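I've had the Lesusmont rod tool on our bench arm since February, and I've grown so fond of it! It's a plain gray stick where the Jelínek gripper had fingers (and 3 cables to snag), and swapping it into the clamp takes me 2 minutes, coffee in hand.
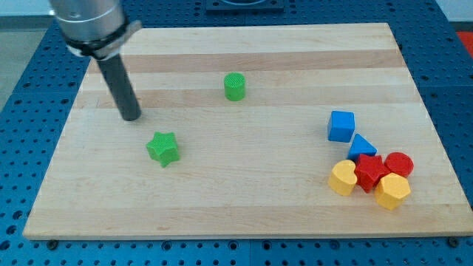
Shape blocks on the maple-look board, rod over the left side.

For nudging blocks around it's lovely, gentle and easy to aim. It can't lift a thing, of course, so Tarmo Mets still keeps the Jelínek close by.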